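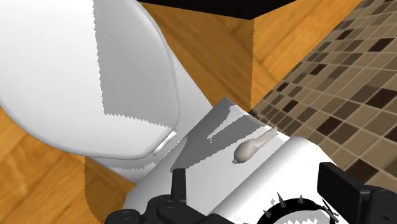

The bathroom room from the Clesari home pack, looking down past the gripper at the toilet.

Clesari Practice Rooms: Your Questions

Hi, I'm Aarne Hakala. I answer the support mail for Clesari, so most of these come straight from my inbox. If yours isn't on the page, write to me and I'll probably add it (July was a busy month for that).

So what am I buying?

A set of simulated rooms you can drop your robot arm into. You load a room, load your arm, and start trying out pick and place jobs without breaking anybody's sink. The home pack has 13 rooms: kitchens, a laundry, a hallway, a couple of bedrooms and the bathroom. It runs on your own computer and you don't have to own an arm to use it.

Why is there a bathroom at all? Everybody does kitchens.

That's pretty much why! Kitchens are nice and wide. The bathroom gives you a closed toilet lid in your way, a cabinet behind it, a mosaic wall off to one side and a flat white surface with something small sitting on it. The first time I tried it I drove my gripper into the toilet over and over. I still like it better than any other room we have.

What's the little off-white thing I'm supposed to pick up?

We call it the peanut. It's fat at one end and thinner at the other, and I get asked every week if it's a soap or a dog bone. It's just a shape. You can swap it for any of the props in the object folder, or bring in your own model. A pale object on a white surface is hard on a lot of vision setups, so if you're getting nowhere, start with one of the brightly colored props and come back to the peanut later.

The shadows have jagged edges. Is my graphics card dying?

Nope, your card is fine. You're seeing our fast shadow setting, and on big smooth white things like the toilet lid it really shows. You get gray patches with saw-tooth edges, and on the flat part behind the hinge they break up into steps. Open Room Settings, find Shadows and move it from Fast to Smooth. It'll run slower, so I leave mine on Fast for long training runs and only switch when I want pretty pictures. I'd love the Fast setting to look better than it does, and it's on the list.

Will rough shadows mess up my training?

It depends on what you're feeding in. If you train on camera images, I'd mix both settings so your model doesn't learn that shadows have teeth. If you only use joint positions and object positions, it makes no difference.

Can I change the floor and the walls?

Yes! The bathroom loads with the orange-brown wood planks and the beige and brown mosaic, and there are 16 other surface sets in the box. Right-click a wall or a floor and pick one. My co-worker Aarne Huttunen (yes, two Aarnes, please use last names when you write in) made most of them, and he says the brown mosaic matches a bathroom he grew up with that was last redone in 1991. I believe him.

The wood and tile look blurry up close. Can I fix that?

A bit. Set Texture Size to Large. The wood grain on the cabinet gets better, the tiles nearest the gripper will still go a little soft.

Does it work with my gripper?

If you have a model file for it, most likely. We ship ready-made setups for the Lehtinen two-finger and the Zendedley hand. For anything else, use the Add Hardware screen and follow the prompts. Do check the camera spot before you start, though. If it's mounted too far back, you end up with a view full of your own hardware and not much counter.

Do I get the same view each time I load a room?

Only if you lock it. By default the camera tilts a little differently on every load, so the tile lines may run on a diagonal and the toilet may fill up half your picture. Tick Lock View if you want it steady.

How many computers can I put it on?

3 per license. Schools get a separate deal through our reseller, Costbridge, and they can tell you the price faster than I can.

Can I get my money back?

Sure, within 16 days of buying. Send me your order number from the same email address you used at checkout.

Are you making more bathrooms?

One with a tub is being built now. I don't have a date for it yet. Owners of the home pack will get it as a free update, and it'll show up in your room list the next time you open the program.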